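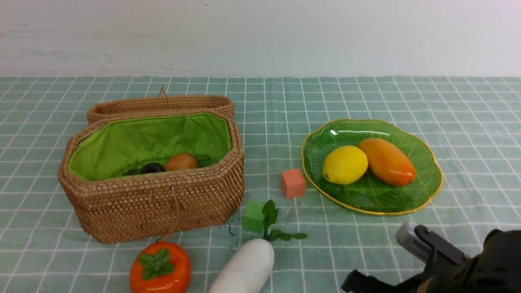

3. Household Food Storage and Waste

3.1 Sample and procedure

The study followed 45 households over 18 weeks, beginning in March. Households were recruited through notices in two apartment districts served by the Ladel grocery cooperative. Each household kept a paper diary of the fresh produce it bought, where that produce was stored, and what was thrown away. Diaries were collected every second week and entered by two coders working separately. Where the coders disagreed, the entry was read again by Gallegos and settled by discussion.

Households were not told to change how they shopped or cooked. Five left the study before the end, and the results below rest on the remaining 40.
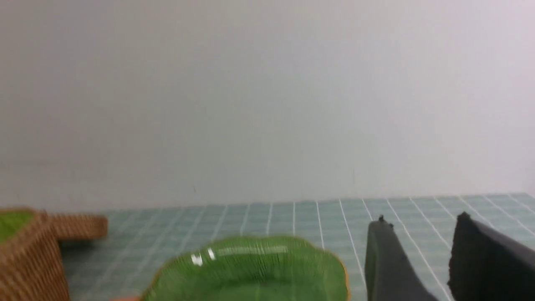 Figure 3. Pale wall and light-colored surface with a grid of white lines.

3.2 Storage location

Diary entries were sorted into three groups: refrigerated, kept in a closed cupboard, and kept in open view. The third group covered bowls, plates, racks, and baskets left on a table or counter. Produce kept in open view was eaten sooner than produce of the same type kept in a cupboard. The difference was largest for fruit that needs no cutting or cooking – a result in line with the earlier diary work of Mikkelsen.

Root vegetables did not follow this pattern. Several households reported that potatoes left in the light had turned green and were discarded, and these losses offset much of the gain made with fruit. 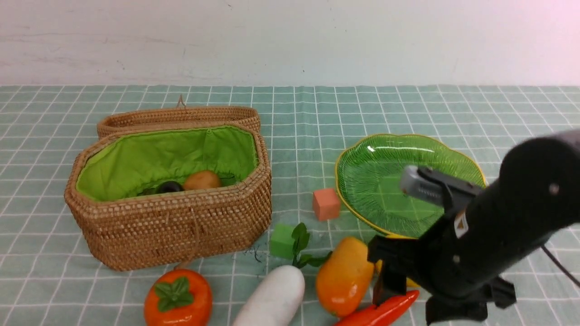 Figure 4. Lined basket with its lid open, on a checkered tablecloth.

3.3 Limits of the diary method

Diaries depend on memory and on goodwill. Entries were shorter in the later weeks, and small losses, such as a single soft plum, were probably left out more often than large ones. Bangera and Sandhu checked a subset of 900 entries against store receipts and found that purchases were recorded more fully than discards. The waste totals should therefore be read as low estimates.

3.4 Questions raised in review
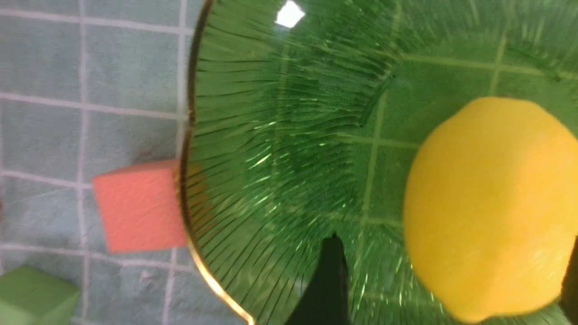 Why was waste measured by item and not by weight?

Most of the households did not own a kitchen scale, and supplying one would have drawn attention to waste and might have changed the behavior under study. Item counts were converted to weight only for the comparison between storage groups, using the mean weights set out in the appendix.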